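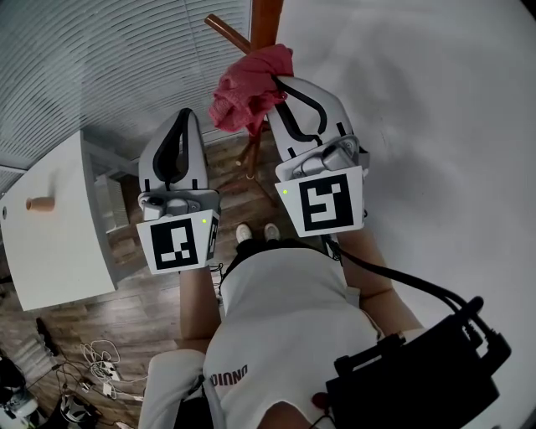
Oláh asked in the reader forum why her novel shows as "finished" when she only opened the last page to see how long it was. Many readers have the same problem in their first month with Prelen, and this section explains how to correct it.

6. Setting your reading progress

Before you begin, connect your reader to the Womemik library and wait until the covers are loaded.

1. Open My Shelf and choose the book.
2. Press and hold the cover until the small menu opens.
3. Select Progress, then Edit by page.
4. Write the number of the last page you have read, for example 214, and press Save.
5. Go back to My Shelf. The book must now stand under Reading.

Note: The page numbers follow the printed edition that you chose when you added the book. If you read a different edition, change it first under Book details. Otherwise the percentage will be wrong, and your friends in the reading circle may see your comments too early.

Note: A series in one volume can have more than 1000 pages. In this case we advise to use Edit by chapter, where every novel in the volume has its own list.

Caution: Do not press Reset shelf to correct a single book. This command deletes the progress, the star ratings and the private notes of all books, and they cannot be brought back.

If a review was already published with the wrong status, open it, choose Withdraw, and publish it again after step 5. The text of the review stays saved as a draft.

If you see message 3101, the book is open on a second device. Close it there and repeat from step 3. For audiobooks from Lalulow, please see the next section.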